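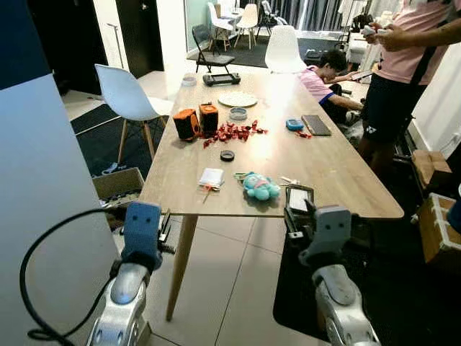
D'après Kumiko Sugawara, la salle Hamel serait « conforme sur toute la ligne » et la visite d'octobre n'aurait servi à rien. Je ne partage pas cet avis, voir les points ci-dessous.

Contrôle périodique - salle Hamel, bâtiment Pirkau
Visite du 12 janvier, E. Ķēniņš

1. Extincteurs : OK
Plombs en place. L'étiquette de Turier annonce une vérification annuelle, mais je n'ai trouvé aucune signature au registre. À justifier.

2. Issue de secours côté cour : NON CONFORME
Barre antipanique dure. On me dit qu'elle a été graissée - j'ai dû pousser à deux mains.

3. Éclairage de sécurité : RÉSERVE
2 blocs sur 15 ne tiennent pas l'autonomie. Même remarque en octobre, même réponse : « pièces commandées ».

4. Tableau électrique : OK
Schéma à jour. Repère 768 illisible, à refaire.

5. Détection incendie : NON VÉRIFIÉ
Grirkov n'a pas fourni le code de la centrale. Le rapport d'essai reçu par courriel n'est pas daté, je ne le retiens pas.

6. Plan d'évacuation : RÉSERVE
Affiché, mais l'ancienne cloison y figure encore.

Avis : maintien de l'exploitation, levée du point 2 sous 15 jours. Contre-visite sur place, pas sur photos.

Elīna Ķēniņš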